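Section 3: Starting a session

Before you touch the grippers, read section 2 on charging. I wrote both parts after a long Saturday with Teodor Toma, so blame me for the wording.

1. Switch on the Dranden logger and wait for the steady tone.

2. Pick up both grippers and hold them out in front of you, with the marker plates where your head camera can see them. Look down, check for the green light on each one, then hold still while the logger finds the markers.
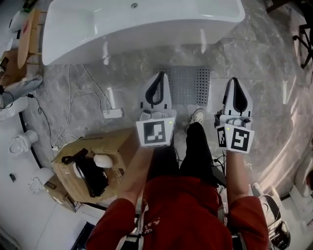 3. Open and close each gripper all the way, slowly. The logger needs both ends of the travel to work out finger width.

4. Record one practice run and play it back.
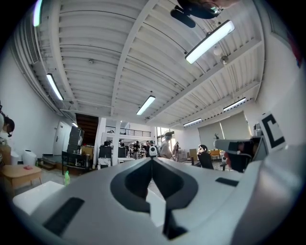 Our Skutex tracker gets its position from fixed things in the room, so the wrist view matters more than you'd think. I like a view with plenty of ceiling in it – those ribs and beams stay put while people wander around underneath. You also want the two black pads in view, as they are here near the middle.

Note: we aim for 50 runs per task. Musa Iyamu trained one policy on 48 and it did fine, so don't panic if you lose a couple.

Caution: stop recording before you set a gripper down. A hard knock can shift a plate, and then you're back to step 2.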